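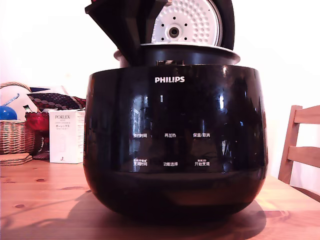 Notes + label sheet for the shared rice cooker in the Tondier kitchen. Kept in the repo with the recipes so people stop asking in chat. Last touched 2025-03-08 – Niamh

## What's in this folder

- `README.md` – this
- `labels.csv` – panel labels, Chinese + English
- `rice.md` – amounts and times, Keith's mostly
- `cleaning.md` – short, please read it
- `old/` – notes for the previous cooker. Ignore unless you're nostalgic

## The panel

Philips, black, labels all in Chinese. Six of them, two rows of three. Translations by Chunhua Xiong, checked by Shiyu Zheng.

| Row | Label | English |
|---|---|---|
| top | 预约时间 | preset time |
| top | 再加热 | reheat |
| top | 保温/取消 | keep warm / cancel |
| bottom | 烹调时间 | cooking time |
| bottom | 功能选择 | function select |
| bottom | 开始烹调 | start cooking |

Small text over a couple of the bottom ones isn't in the csv yet. Chunhua has it on her list.

No English stickers on the front please. We tried that with the last cooker, the glue went brown and it looked awful. Printed copy of the table is taped inside the cupboard door.

## Plain rice, the short version

1. Take the inner pot OUT before you add anything.
2. Rinse rice in a bowl, not in the pot. Three changes of water, or till you get bored.
3. Rice and water into the pot, wipe the outside dry, pot back in.
4. Lid down till it clicks.
5. 功能选择 to pick the function.
6. 开始烹调 to start.
7. When it's finished leave it shut for a bit, then fluff with the flat paddle. No metal spoons!!

Want it to stop? 保温/取消. Same label for keep warm, so look at what it's doing before you walk off.

Friday lunch batch is 900 g dry rice. Don't go over that, it spits out of the vent and somebody has to wipe the wall. For one or two people use the little cup that lives in the rice bin and read `rice.md`, the water is different for small amounts and I always get it wrong from memory.

## Preset

预约时间 then set it. Keith does this for Friday lunches and it's fine. Don't preset anything with milk, egg or meat in it, and not overnight in August, the kitchen gets far too warm. Write your name on the whiteboard if you've preset it, otherwise people lift the lid to have a look.

## Reheating

再加热 is for rice that's already in there. Splash of water, break up the lumps, then press. Works OK on yesterday's rice if it went in the fridge straight away. Doesn't work on fried rice, use the pan.

## Cleaning

Full thing in `cleaning.md`. Bare minimum after you use it:

- unplug, let it cool with the lid open
- inner pot: warm water, soft sponge. Not the green scratchy side
- white plate under the lid: wipe all those little bumps or holes properly, starch sits between them and goes sour. Do the middle bit round the metal hub as well
- outside: soft dry cloth. Glossy black shows every fingerprint and paper towel leaves lint all over it
- never put the body under the tap

Leave the lid up until the inside's dry, then close it. Amirul found it shut and wet after the long weekend and the smell was somthing.

## Where it lives

On the table when in use, low shelf next to the kettle otherwise. Not under the wall cabinet, steam has already lifted the edge of the veneer there. Own socket, no extension lead. Kettle and cooker on the same strip trips the breaker, ask Keith how he knows.

## labels.csv format

Columns: `row`, `position`, `zh`, `en`, `checked_by`

- `row` is top or bottom
- `position` counts from the left, starting at 1
- UTF-8. If you open it in a spreadsheet and see garbage, it's the import setting, don't save over it (happened 2 times already)

## To do

- [ ] small text above the bottom labels – Chunhua
- [ ] brown rice times, current ones are guesswork
- [ ] congee. Shiyu has a recipe, needs writing up
- [ ] new paddle, the old one has melted at the tip
- [x] move the old cooker's notes to `old/`
- [x] laminate the cupboard copy

## Changes

- added reheat notes, Amirul
- fixed 保温/取消, had it down as just "cancel" before
- Friday amount changed to 900 g after the wall thing
- seperate file for cleaning

Corrections: edit and push, or tell Niamh Carroll. If it's about the Chinese ask Chunhua or Shiyu first.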